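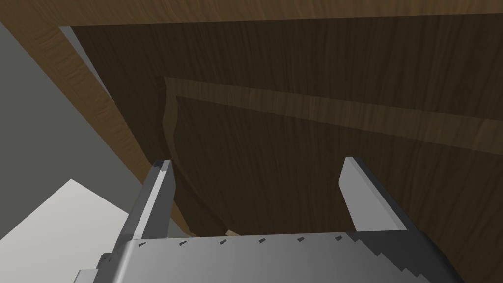
**Warum führen wir den Roboter überhaupt von Hand, wenn man die Bahn doch auch programmieren könnte?**

Weil sich vieles, was wir mit den Händen ganz selbstverständlich tun, nur sehr mühsam in Zahlen aufschreiben lässt. Eine Vorführung liefert den Weg, das Tempo und das kleine Zögern vor dem Kontakt gleich mit, und genau daraus soll der Roboter später lernen.

## Handreichung zur Übung »Vormachen und Fernsteuern«

Liebe Teilnehmerinnen und Teilnehmer,

schön, dass Sie nach den Feiertagen wieder dabei sind! Bitte lesen Sie diese Seiten einmal in Ruhe durch, bevor Sie sich an den Steuerplatz setzen (Stand: 2. Januar 2026). Wir arbeiten weiter in der Simulation Prumow, die Steuergriffe liegen wie immer im Schrank neben der Tür, und wer noch kein Benutzerkonto hat, meldet sich bei Celeste Garcia.

### 1. Zwei Arten des Vormachens

Beim *Handführen* fassen Sie den Arm selbst an und bewegen ihn durch die Aufgabe, während die Gelenkwinkel mitgeschrieben werden. Beim *Fernsteuern* halten Sie einen Griff in der Hand, und der Arm folgt. In der Simulation bleibt uns naturgemäß nur der zweite Weg, und das ist für den Anfang auch gut so, denn man lernt dabei, mit den Augen des Roboters zu schauen.

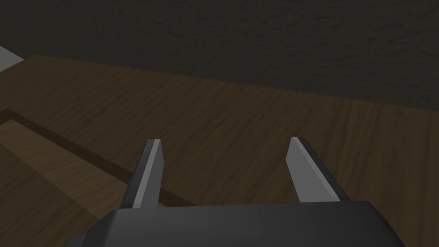 Eine Vorführung beginnt bei uns immer mit einer ruhigen Ausgangsstellung. Nehmen Sie sich dafür Zeit, atmen Sie einmal durch und drücken Sie erst dann auf Aufnahme. Aus der Sicht der Greiferkamera soll es ungefähr so aussehen wie über dem Holztisch: beide Finger weit geöffnet, nichts dazwischen, freier Blick auf die Maserung. Wer mit halb geschlossenen Fingern startet, verschenkt schon die ersten Sekunden mit dem Öffnen, und das Modell lernt diese Gewohnheit leider treu mit.

### 2. Ablauf am Steuerplatz

- Szene laden und die Aufgabe einmal laut vorlesen.
- Ohne Aufnahme zwei Probefahrten machen.
- Aufnahme starten, Aufgabe zügig, aber ohne Hast ausführen.
- Greifer zurückziehen, kurz stillhalten, Aufnahme beenden.

Eine einzelne Vorführung sollte höchstens 60 Sekunden dauern. Jede Gruppe nimmt 30 Durchgänge auf, zusammen mit den Aufnahmen vom Juli kommen wir dann auf fast 200, und damit lässt sich schon recht ordentlich trainieren.

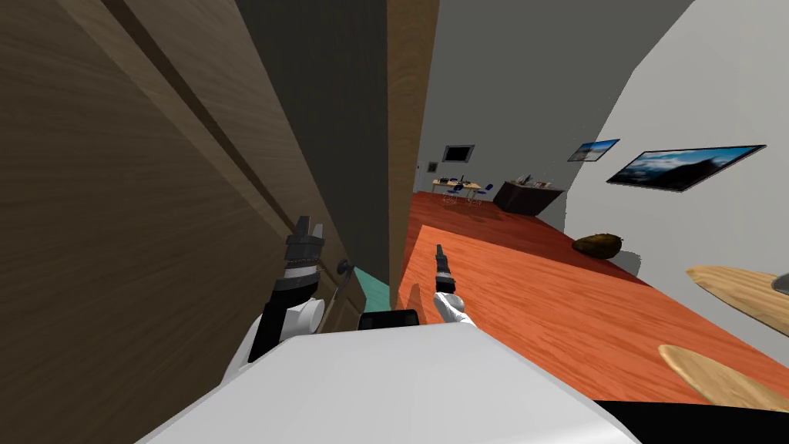 Wechseln Sie sich beim Steuern bitte ab. Hefin Morgan hat im letzten Kurs alle Durchgänge allein gefahren, sehr elegant übrigens, aber sein Modell kam mit jeder etwas anderen Startposition ins Schleudern. Verschiedene Hände bringen verschiedene Wege hinein, und ein paar kleine Korrekturen mitten in der Bewegung dürfen ruhig drinbleiben.

### 3. Was wird verworfen?

Durchgänge mit Verbindungsabbruch löschen Sie sofort. Ein verfehlter Griff, den Sie sauber nachgeholt haben, bleibt dagegen erhalten und bekommt in der Liste den Vermerk »K« für Korrektur.
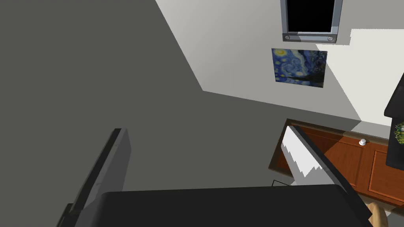
Tragen Sie außerdem zu jedem Durchgang ein, wer gesteuert hat und welche Szene geladen war. Die Liste geht am Ende an Martti Pelkonen, der die Daten für die nächste Sitzung zusammenführt. Zur Vorbereitung überlegen Sie sich bitte, an welcher Stelle Ihrer Aufgabe Sie selbst am längsten gezögert haben, und notieren Sie zwei oder drei Sätze dazu.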